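Workshop Tips: Showing the Tidying Task by Hand

Jeltgate Training Rooms, Trasmont site

Operators recording a tidying task with the hand-held gripper are asked to observe the following points. They apply equally to the remote-control bench at Drunbridge, except where stated.

Lay a cloth over the table and smooth it before the first recording. Choose objects of differing shape and surface — cubes, small cases, a cylinder — and return them to the same tray at the end of each set. A set consists of 21 recordings, with a pause after the first 16.

Open the jaws fully before approaching the tray. Bring the pads down on either side of one object, close slowly, and lift straight up before moving sideways. Shiny trays throw reflections, so the lamp should be placed to the side.

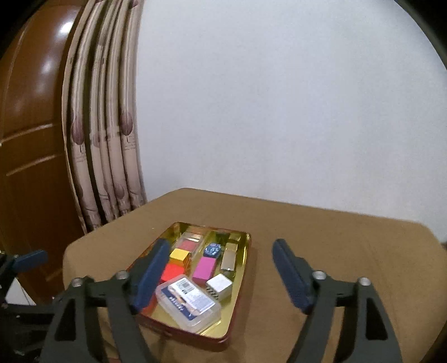 Kováčik writes that the straight lift is sound advice for cubes but wasteful for flat cases, which in the Drunbridge sets came away more cleanly when tilted against the rim first. The same note asks that tilted lifts be recorded as a separate set, as mixing the two spoiled 126 recordings out of 253 in March.

The request has been adopted. Tilted lifts should be marked with a T on the record sheet, and no set may contain both kinds.

A dropped object ends the recording. Leave it where it falls, stop, and start again from the open position. Pads are to be wiped with a dry cloth between sets — sprays leave a film and must not be used. Screws on the jaws are checked each morning before 9 a.m.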